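Flasach publishes results of household chore trial

2nd September

Flasach, the home automation arm of Nikus, today published the results of a trial asking whether a robot arm can take over small tidying jobs in homes and shops. The short answer in the report is that it can do parts of them, slowly, and that a person is still needed nearby.

The trial ran through August and covered 16 chores, among them clearing a table, sorting packaging and restocking a low shelf. The arm made some 2000 attempts in all.

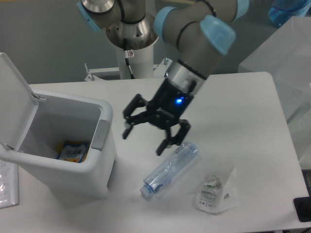
Category: Household Robotics

Clearing a table was chosen as the first chore in the report. Loose trash is awkward for a gripper. A plastic bottle can roll when touched, a crumpled bag has no fixed shape, and a bin with a hinged lid has to be open before anything can go into it.

"People ask when they can buy one of these to clean the kitchen," said Fiachra Lynch, who led the trial. "We are not giving a date. It handles a bottle well on most tries. Thin plastic bags are still a problem, and we say so in the report."

Flasach spent 700 hours on the work, much of it on lids, drawers and doors. 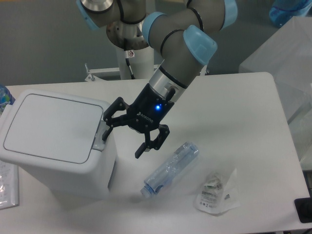
Baran, the control software used in the trial, plans each chore as a chain of short steps and checks the result of each one before starting the next. Steps that seem minor to a person take up a large share of the time. A bin lid with a small latch on the rim calls for a fingertip placed close to the edge, and a bottle lying nearby leaves less room for the other finger.

The next round will move to Cikura, a test apartment, where the arm will face 200 everyday items. The full report is available from the Flasach press office on request.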